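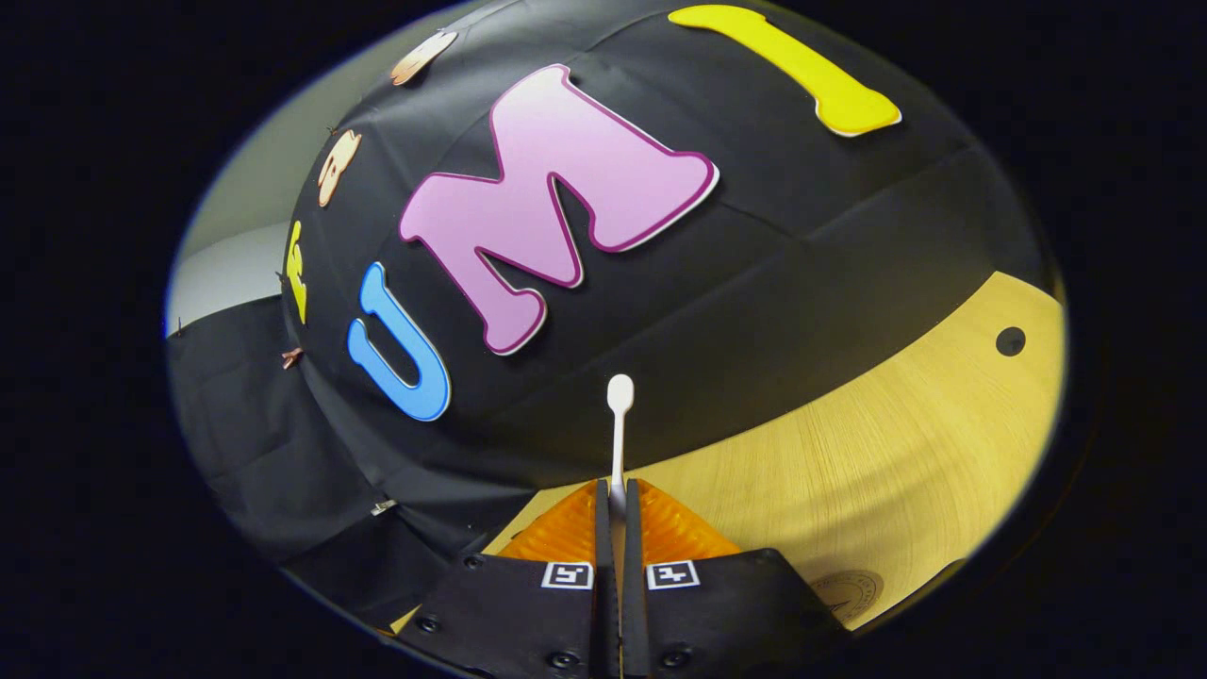 The Transition at Draltcombe

Notice was given in November that the finishing room at Votis would be placed under the Drulent system in stages, and that no member of the finishing staff would be dismissed during the first stage. The notice was posted in the corridor and signed by the plant office. Kimutai Barasa read it twice and went in to begin his shift.

The finishing room produced display pieces for shops and exhibitions. Black cloth was cut into panels, joined, and drawn over rounded forms, and foam letters were set on the cloth to spell whatever the customer had ordered. Mr. Barasa had been employed in this work for seven years. Under the new arrangement he was to continue it, with the difference that he would no longer use his hands directly. He was issued a gripper with two black fingers and orange pads, and was instructed to perform each task with it while the attached camera kept a record. The record would be sent to Drulent. A completed task was to be called a demonstration.

The supervisor of demonstrations was Zhuoran Yin, who had transferred from the Pylypenko site. On her first morning she explained the requirements to the assembled staff. Each employee would submit 155 demonstrations before the end of the month. Movements were to be smooth. Pauses were to be avoided. An employee who made an error was to start over.

Mr. Barasa asked what was to be done about the pauses that belonged to the work.

Ms. Yin asked him to state which pauses those were.

He took up a thin white stick in the gripper and brought its rounded end close to the cloth beneath a pink M. Before touching the fabric, he stopped. He said that on a curved surface a letter could look straight from one side of the table and crooked from the other, and that a person had to wait until he knew which side he was looking from. He then pressed the cloth once, lightly, and withdrew.

Ms. Yin wrote this down. The guidance contained no entry for it.

By the second week the finishing room had become very quiet. Employees who had formerly talked across the tables now kept silent, although the camera did not record speech and they had been told so in writing. Output fell by a third. The plant office replied that output was not the purpose of the first stage.

The first review of the recordings was returned from Drulent late one afternoon. Of the 698 demonstrations submitted by the room, 300 had been set aside for excessive hesitation. Most of these were Mr. Barasa's and those of the two women he had trained. Ms. Yin was directed to have them repeated.

She remained at her desk until past six. Her reply to Drulent, a copy of which was kept in the room's file, stated that the recordings had been examined and that the hesitation was part of the task. She recommended that they be restored in full. Under the heading for supporting evidence she attached the order book and noted that no piece finished by these three employees had been sent back by a customer.

No answer had been received by the following morning. Mr. Barasa hung up his coat, checked the screws on his gripper, and asked whether he should work faster.

Ms. Yin told him that the instruction was under discussion and that he should proceed as before. He drew the next form toward him and turned it until the light fell along the seam. He waited, and the camera recorded it.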